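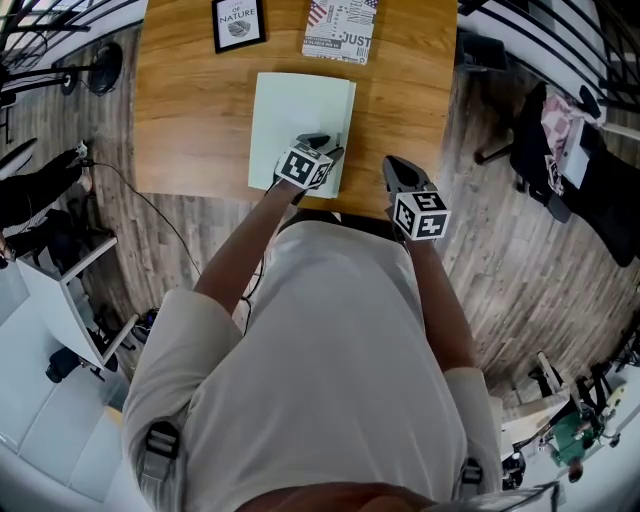 1 min read

September 8, 2019
By Yvonne Catterall

What a lovely morning we had at Fundance Tunstall, where the late summer rowing challenge finally came to a close and everyone stayed on far longer than they meant to, chatting over tea and flapjacks! Brian Wanyama — who only joined us in August, and was rather nervous about the rower at first — finished his last 400 metres to a tremendous cheer from the whole gym. Between them, the 33 members who took part raised more than £1414 towards new mats for the junior class, and we really can't thank them enough. The juniors start back on Tuesday, and there are still 11 places left, so do have a word at the desk if your youngster fancies it.

Last updated: 18:11

Recent news
Vongate gym opens early on weekdays
Flakulano class moves to the small studio
Autumn timetable now out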